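2018年11月

やっと座れた。お茶いれて、足を椅子にのせて、これ書いてます。今日は長かった〜。

うちの厨房(Punbergの社員食堂のほうね、カフェじゃなくて)の洗い場にロボットアームが来てから、もう2週間。前にも書いたけど、最初は正直こわかった。黒い指が2本、にゅっと出てきてボウルのふちをつまむんだもん。毎日隣に立ってると慣れるもので、今朝なんか「おはよう」って言っちゃった。シハムさん(Siham Shboulさん、夜番から移ってきた人)に聞かれて、思いっきり笑われました。

で、今日は昼が118食。いつもより多くて、しかもカレーの日。カレーの日の洗い場がどんなことになるか、やったことある人ならわかるよね……。お皿は前からある食洗機でいいんだけど、問題は仕込みで使う大きいプラスチックのボウル。食洗機に入らないから、ずっと手洗いだったやつ。腰を曲げてシンクに頭つっこんで、冬になると指がぱっくり割れて、絆創膏の上から手袋。去年の1月の日記を読み返したら「手が痛い」しか書いてない日があった(笑)

それを今はアームがやってくれる。つまんで、傾けて、水のほうへ持っていって、向きを変えて。遅いよ、すごく遅い。私なら15秒で終わるのをゆっくりゆっくりやってる。見てるとつい手を出したくなるんだけど、出すと止まっちゃうから我慢。ピユミさん(導入を担当してるWeerakoonのPiyumi Khondokarさん)には「見ないで別のことしててください」って言われてる。見ちゃうよねえ、隣だもん。

それで何が変わったかっていうと、手は楽になった。これは本当にありがたい。ハンドクリームの減りが全然ちがう! でも仕事が減ったかっていうと、うーん、別の仕事になった感じかな。ボウルを決まった向きで置いてあげるとか、こびりついたのは先にへらで落としておくとか、洗い上がりを光に透かして確認するとか。前は手で触ってぬるっとしたらもう一回、で済んだのに、今は目で見て決めないといけない。これが意外と疲れる。夕方になると目がしょぼしょぼします。老眼のせいかも。

あと、おしゃべりが減った。前はシハムさんと2人並んで、お互いの子どもの話とかドラマの話とか延々しながら洗ってたのに、今は私が洗い場、シハムさんは盛り付けのほうに回ってる。人が足りてなかったから、盛り付けが2人になったのは助かるらしい。列も前ほど並ばなくなったって。それはいいことなんだけど、ちょっとさみしい。休憩のときにその話をしたら、シハムさんも「ドラマの続き、誰とも話してない」って。なので明日から休憩を合わせることにしました。時間割をずらしてもらえないか、班長に頼んでみる。

午後はミーティングで、ピユミさんがみんなの意見を聞きに来てくれた。若い子たちは「油ものもやらせたい」とか「夜も動かしたらどうですか」とか元気でいいねえ。私は、ボウルの置き場をもうちょっと低くしてほしいって言った。今の高さだと、重ねたのを持ち上げるとき肩にくる。地味な話で恥ずかしかったけど、ピユミさんはちゃんとメモしてくれて、Prastportの工場の食堂でも同じことを言われたんだって。なんだ、みんな肩が痛いのか。

時給のことも聞いた人がいた。聞きにくいことを聞いてくれてえらい。会社の答えは「人は減らさない、時間も今のまま」。来年のことはまだわからないって。まあそうだよね。私だってそこは気になってる。夫は「機械に仕事とられるぞ」なんて脅かすけど、カレーのボウルを洗う仕事なら、とってくれていいよって思う。困るのはお給料のほうまで持っていかれることで、そこは次のミーティングでまた聞くつもり。忘れないようにここに書いておく。

帰りにPondaticoで牛乳と食パンと、見切りのシュークリーム。2個入りで、夫には1個だけ。

明日は魚の日。お弁当の卵焼き、今夜のうちに焼いておくか迷うけど、たぶん寝る。

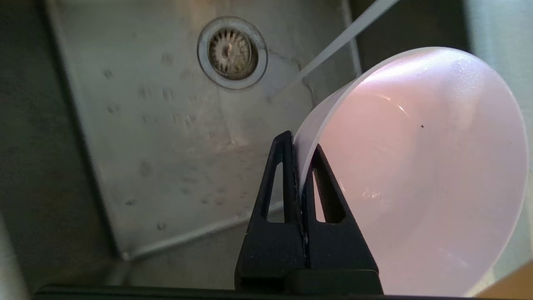
洗い場にて。ボウルをつまんでるところ。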